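School Equipment Deliveries Continue in Sequeira

The Sequeira Department of Education completed the second stage of its equipment program on July 26, 2024, delivering laptops, microscopes and library furniture to 13 schools. The stage reaches 1,282 students and includes the technical school in Vonudska, where the electrical workshop received new benches. 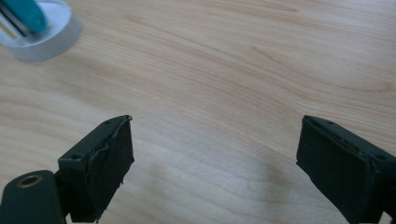

Abilio Escobar said the benches had been requested for over 3 years and that evening courses would now be able to admit adult students.

Requests for the third stage will be accepted through November. Schools should submit an updated inventory with each application.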